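Carbridge Court, Tredham – one-bed rental, review after seven months

June
Posted by a tenant, 4th floor

We use cookies to remember your saved searches. Accept / Manage choices

Quick one as I'm packing for the weekend. Moved in last winter, one-bed, facing the back. Rent went up by 11 pounds a month at renewal, so not awful. Lift works. Mostly.

Good bits first. Quiet. Properly quiet – I can't hear next door at all, only the bins lorry on a Saturday. Water pressure great. Bedroom fits a double and a desk, just about.

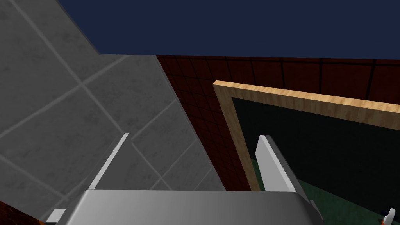 Heating is the sore point. It's run by Moon, the building's own system, and you pay through their app. App logs you out constantly. My worst month came to 127 pounds, for a one-bed! Rang the office, they reset somthing, next bill was lower. Never got told what it was.

Parking is 100 a year on top and you join a list. I'm still on the list.

Storage – there's one cupboard in the hall and the boiler gubbins takes half of it. Hoover lives behind the sofa. If you own a bike, ask about the bike room before you sign, the fob for it is separate and mine took weeks. 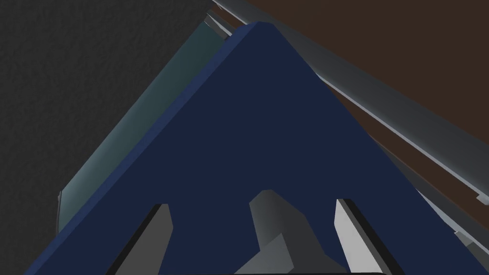 Getting about

Bus to Werarcombe stops outside, last one back is 11 at night. Station is a walk, uphill coming home. Small shop on the corner does decent bread but shuts early. Takeaway choice poor.

Office staff are nice enough, slow on email, much quicker if you go down in person. Reported a dripping tap twice by email, then once at the desk and it was done the next morning. Deposit paperwork was fine, inventory was a bit vague so take you're own photos on day one. 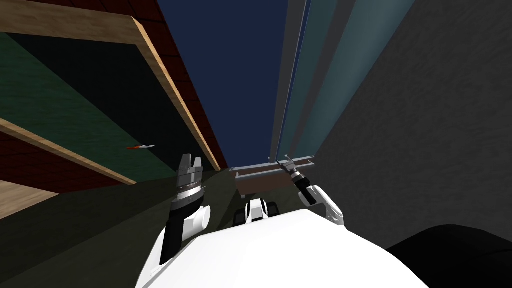

Carbridge Court, Tredham

Would I rent here again? Yes, for another year. Not on the ground floor though, those flats look straight onto the car park. Four out of five, would be more if they sorted the app.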